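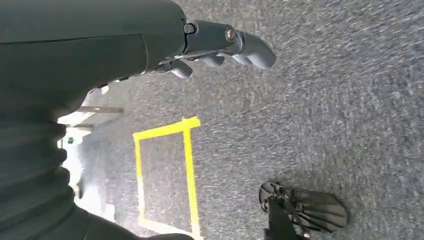

Posted by Nahuel Ledesma in Cell Upkeep, December

Does the hand need re-zeroing every morning?
The Zoridlow manual says so. I doubt it. We tried every 12 hours, then every 20, and couldn't tell the logs apart.

What's the yellow tape for?
Parking. Fingers open over the tape before you cut power. It's a rough guide, so don't calibrate to it.

Is the 500-hour grease kit worth buying?
Clirnell thinks so. Clirnell sells the kit. Check the finger joints for play first.

Can I skip the bellows check?
No. Look between the folds, with the arm locked out. Laine Jaunzems has the key.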